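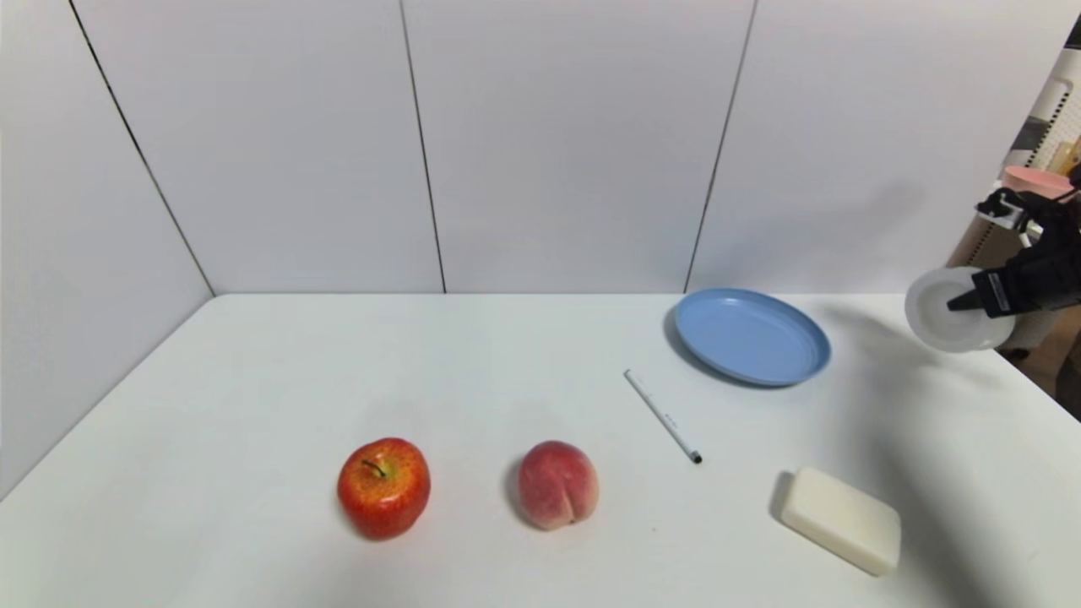
How long does a peach last out of the fridge once it's ripe?

A day or two on the bench in warm weather, and most of a week if you move it to the fridge as soon as it gives a little near the stem.

Diary > Kitchen > February

I've been a peach person for all of three weeks and I already have opinions, so bear with me. The Ferri Road stall had a tray of them out the front this morning, the pinky-red ones that go pale cream on one side, and I came home with far too many and a bag of apples I didn't need. Apples in February! They would have come out of somebody's cold store. But they had that yellow speckle all over the red and I am weak.

So that was breakfast sorted. One apple, one peach, eaten standing at the sink with the back door open while the kettle took its sweet time. The peach was very good and I got juice down my wrist and into my watch band. The apple was an apple.

Today was meant to be the day I finished unpacking the kitchen. I have been in this place at Onville since the end of spring and there are still boxes in the hall, four of them, all with KITCHEN written on the side in my own writing and no hint at all about what part of the kitchen. I used to be so smug about my labelling. At Zokivthorpe I had a drawer with little dividers in it. The people who bought that house probably keep batteries in there now - good luck to them, it was a lovely drawer.

First job was to find a marker, so I could write on the boxes properly as I went. I own a lot of markers. I know this because I keep buying them. The one I found was white with a black cap and it was in the fruit bowl, underneath the bananas, where I must have put it down the last time I had this exact idea. It still wrote, a bit scratchy to start with, and I ran it up and down the back of the rates envelope until it got going.

Box one was all plastic. I'd packed the picnic things in with the everyday things, which at the time must have seemed clever. Tumblers, the lid of something, a whole lot of forks, and the light blue plates. I'd been looking for those plates! They're only cheap ones, from the Hurar shop in the old arcade, back when it still sold homewares and hadn't gone all candles. I think I paid 62 cents each in the closing down sale and felt like a bank robber. They've been dropped on concrete, left at the beach, been under pot plants, and I still like them better than anything in the good cupboard. There's a bit of a rim on them so your beans don't run off. Everybody who sells plates now wants them flat as a tile, and I don't know who is eating off those, but it isn't people who like gravy.

Anyway I washed them all, even the clean ones, because they smelled of newspaper. Then I had to work out where they'd live, and that's where the morning went.

The trouble with this kitchen is the shelf heights. Whoever put them in must have owned nothing but eggcups. The bottom one takes the dinner plates but not with the bowls on top, the next one takes the bowls but only in a stack so tall you need both hands and a prayer to get the bottom one out, and the top one I can't see onto at all. I measured the gap (48 centimetres on the wide side, next to nothing on the narrow side where the pipe goes) and wrote it on my hand, then washed my hands, then measured it again. I've a mind to buy one of those wire racks that makes a second storey. I had one at Zokivthorpe. It's in one of these boxes. I bet you anything it's at the bottom of the last one.

What I've done for now is put the blue plates on the bench end, the white bowls on the shelf and the good plates up top where I can't reach them and won't be tempted. The white bowls are the plain round sort and I use one for everything. Porridge, soup, egg beating, holding the screws when I took the oven door off. I did think about getting rid of the chipped one and then I put it back. It's a perfectly good bowl for screws.

Stopped for lunch at half past twelve. Cheese on toast with sliced apple, on a blue plate, very happy.

Box two was the mystery. I got the tape off and it was soap. I mean it was tea towels, but in between every tea towel there was a bar of soap, because my aunty told me years ago that it keeps the moths out of linen, and I have never once had a moth in a tea towel so I suppose it works. I'd forgotten I'd done it. They're the plain cream ones with the rounded corners, no wrapping left, and the whole box smelled like a guest bathroom. So did the tea towels. So did the rolling pin, which was in there too for reasons I can't recover.

I put one bar by the kitchen sink and one by the laundry trough and the rest in a jar under the bathroom basin, and then there was one left over that I carried from room to room for a good ten minutes. It ended up on the table with the fruit and the marker and everything else I'd put down on my way to somewhere else. That's how my tables go. I clear them every night and by the afternoon they've grown a crop. There's always one thing to eat, one thing to write with and one thing that belongs in a different room entirely.

A note to myself about the soap: do not leave it next to the peaches. I don't know if fruit takes up a smell the way butter does but butter certainly does, I learned that with an onion, and I'm not risking a whole tray to find out. I moved the peaches to the windowsill, then thought about the sun, and moved them to the top of the fridge, then thought about the fridge being warm on top. They're in the dining room now on a folded tea towel, stalk end down, not touching each other. I read that they bruise from leaning on one another. Poor things.

Around three I ran out of puff and did the sort of tidying you do sitting down. I tested every pen in the house. The dead ones went in the bin, and I was quite stern about it, except for a green one that I have a feeling might come good. Then I did the labels for the two boxes that are left. I can't label what's in them until I open them, so I've written NOT SOAP on one, which is a guess, and HEAVY on the other, which isn't.

Tea was peaches again, I'm afraid. I cut two into wedges and did them in a pan with butter and a spoon of brown sugar, and had them in one of the white bowls with yoghurt. You want the pan hotter than you'd think and you want to leave them be. I fussed with the first lot and they went to jam. The second lot got a bit of colour on the cut side and kept their shape, mostly. Next time a pinch of salt, and maybe I'll try the apples in with them, cut thin so they cook through in the same time. I'd start the apples first. If that's any good I might do a crumble on the weekend, I've got oats, and there's a packet of almonds somewhere that came with me from the old house and wants using.

Washed up straight after, for once. It's a small thing but I do sleep better when the bench is bare. The tap drips if you don't turn it just past where it feels finished, must ring about that. Must also ring about the flyscreen.

Things to get in Onville next time I'm in: shelf liner, the non-slip kind. A wire rack if I cave in. Light bulbs, bayonet not screw. Dishwashing liquid. NOT soap. NOT markers. A plain dish with holes in it for the bar at the sink, because it's sitting in a saucer at the moment and will be a puddle by the end of the week.

It's twenty to ten and still warm, all the windows are open and next door's sprinkler is going. I've just been out to check on the peaches, and two of them are ready, so that's breakfast. The HEAVY box is sitting in the hall where I'll stub my toe on it at some point before morning. I gave it a shove with my foot on the way past and something inside it rattled, very like a wire rack.

Contact | Copyright, all entries and recipes belong to the author | Back to top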